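Writing for Readers Aged 7 to 12
Handout 4: Getting your animal hero off the page

Hello again, everyone, and well done for getting your opening chapters in. I have read them all with a pot of tea beside me, and what a lot of creatures there were! We had a stoat, two herons and a very grumpy newt (I was rather taken with the newt). These notes go over what we talked about in class, with a few extra bits that I ran out of time for, as I always seem to.

Let's start with what your hero wants. A child will follow almost any animal through a whole book if they know by the end of the first page what it is after. It can be a small thing. In the first of the Stercombe stories, which we read aloud together, the hedgehog only wants to get back the blanket that the jackdaws took, and you'd be surprised how much trouble comes out of that one blanket.

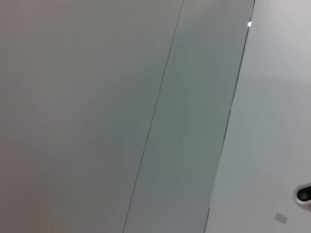
Next comes the matter of how much animal to leave in. Some of you dress your characters in waistcoats and give them kettles, and some of you keep them on four feet in the mud, and I am happy with either as long as you choose early and stick to it. If your mole can read a map in chapter one, he can't be puzzled by a signpost in chapter six. Write yourself a short list of what your animal can and can't do, and keep it by you as you go along.

Now, chapter length. Grusico, the badger book on your reading list, has 20 short chapters, and nearly every one stops just as a door opens or somebody shouts. Do look at the last two lines of each. You needn't end every chapter on a cliff edge (it gets tiring, and children spot it sooner than grown-ups do), but there should be a question left hanging for whoever is being told to turn the light out.

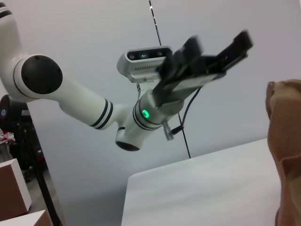 Reading aloud is my old hobby horse, I know, but please do it. Read your dialogue standing up, at a proper speed, and mark each place where you stumble. Long names are often to blame. One of you called a pair of otters Kahsay and Centon, and those worked beautifully because they sound so different from each other that we never once mixed them up.

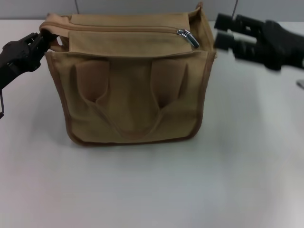
For next time, please write the scene where your hero first meets the friend or the enemy, in around 507 words. (Yes, it's an odd number, and it's only there to make you count!) Bring a printed copy with wide margins, and have a go at the first page of somebody else's chapter too if you can find the time.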